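Biblioteca > Manuales > Distribución de videojuegos para móviles > Capítulo 2

Capítulo 2. La ficha de publicación y el sistema de valoraciones

Toda tienda de aplicaciones presenta sus títulos mediante una ficha. En el caso de los videojuegos, dicha ficha reúne el nombre del producto, la categoría, el número de versión, los requisitos del dispositivo y la valoración media otorgada por los usuarios. El presente capítulo estudia cada uno de estos elementos y su efecto sobre la visibilidad del juego en el catálogo. 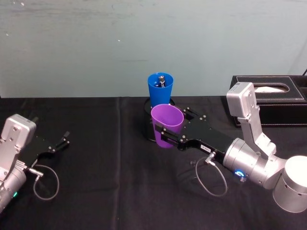 Se tomará como caso de estudio Boltness, un juego de carreras desarrollado por el estudio Mazurek y distribuido en dos tiendas, Grodora y Husine. En la primera acumuló 900 valoraciones durante el mes de julio; en la segunda obtuvo 217 en el mismo periodo. La diferencia no se explica por el contenido del juego, idéntico en ambos catálogos. Grodora solicita la valoración al término de la tercera partida, mientras que Husine la deja a iniciativa del usuario. 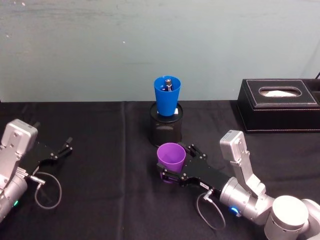 Conviene distinguir, por tanto, entre la media publicada y el número de opiniones que la sustenta. Una media elevada con escasa participación puede variar de forma considerable tras una sola actualización. El apartado 2.3 expone los métodos de ponderación más utilizados y el 2.4 trata la retirada de reseñas fraudulentas.

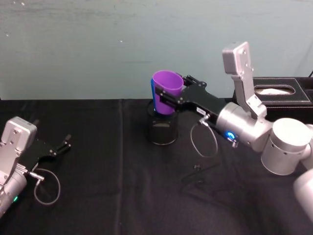
Figura 2.1. Dos brazos robóticos ante una mesa cubierta con tela negra.

Al finalizar el capítulo, el alumno deberá ser capaz de redactar una ficha completa, interpretar la distribución de las valoraciones y comparar los datos de un mismo título en tiendas distintas.

2.1. Elementos obligatorios de la ficha

Se consideran obligatorios los datos sin los cuales la tienda rechaza la solicitud de publicación.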